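Votex firmware 2.17 narrows AM noise blanker, adds wide audio setting

April
By Sarla Thakur

Print this story | E-mail this story

Filed under: Receivers & Tuners > Portable > Firmware

Votex has posted firmware 2.17 for the Clilholm portable receiver. The update changes the AM noise blanker, adds a wider audio filter on medium wave and corrects a fault in the station memory. It applies to all units sold in North America and is free to download.

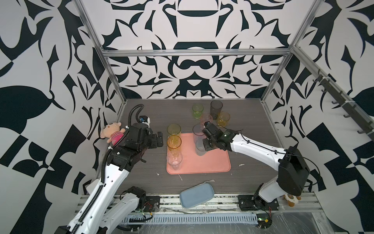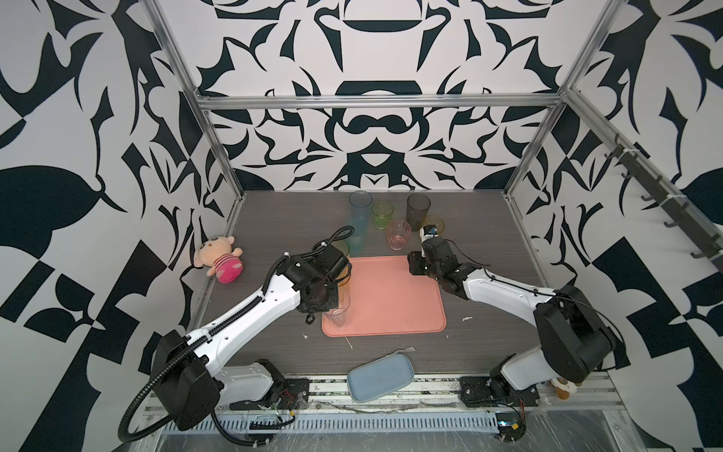
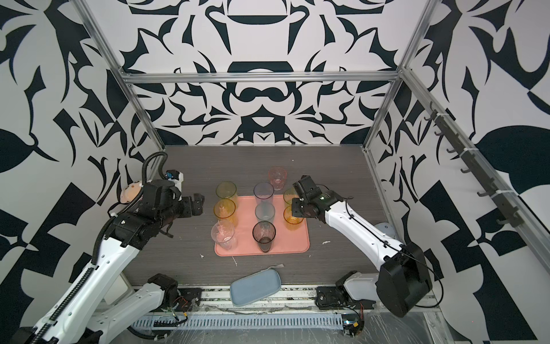
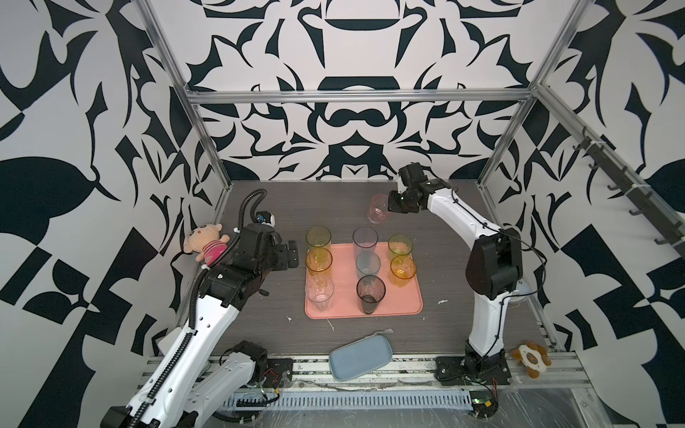
The most significant change is to the noise blanker. In earlier firmware the blanker stayed engaged at all signal levels, and owners reported a rough edge on speech when a strong local station was tuned. Under 2.17 the blanker releases once the signal meter passes 71 on the radio's own scale. Below that point it behaves as before. The threshold is fixed and does not appear in the menu.

The new audio filter is labeled Wide 2 and sits after the existing Narrow, Medium and Wide positions. Votex does not give a bandwidth for it in the release notes. On a Clilholm updated for this report, Wide 2 passed noticeably more treble on a local talk station than Wide did, with some added hiss between words. After dark it was of little use on the crowded upper half of the band, where the whistle from adjacent channels came through clearly. The filter choice is now stored with each preset. Previously a single setting applied to the whole band, and listeners who moved between local and distant stations had to reset it each time.

The memory fault affected radios with more than 17 presets on any one page. If the batteries were removed while the radio was in standby, presets past the seventeenth could return with the wrong tuning step, so that a 10 kHz channel came up on the 9 kHz grid. Votex says the presets themselves were not erased. Stations already stored with the wrong step will need to be entered again, as the update does not repair them.

Two smaller items are listed. The tuning knob no longer skips a step when turned slowly in the fine mode, and the backlight timer now restarts on a key press during scanning. The FM section is unchanged. Stereo blend, which several owners have asked to be able to switch off, remains automatic.

The update requires a USB cable and a computer. The file is copied to the radio's internal drive, after which the radio is switched off and then on with the Band key held down. The display should read build 2614 when the process is complete. The test unit took just under four minutes. Votex advises fitting fresh batteries or using the power adapter, and warns that the clock and both alarms return to their factory state. Presets are kept, but the company recommends writing them down first.

Owners who fitted the Were external loop antenna should note one change in behavior. The antenna jack is now checked only at power-on, so a loop plugged in while the radio is playing will not take over from the internal ferrite bar until the set is switched off and on again. The release notes describe this as a fix for false switching caused by worn plugs. In use it makes quick comparisons between the bar and the loop harder than they were.

There is no matching release for the older Mendham model, which uses a different tuner chip. Votex support said by e-mail that a maintenance update for the Mendham is being tested and would cover the tuning knob problem only. No date was given. The wider filter will not be offered on that radio.

Firmware 2.17 cannot be rolled back through the normal menu. Radios that need to return to the earlier version must go to a service center.

Tags: AM reception, Clilholm, firmware, noise blanker, Votex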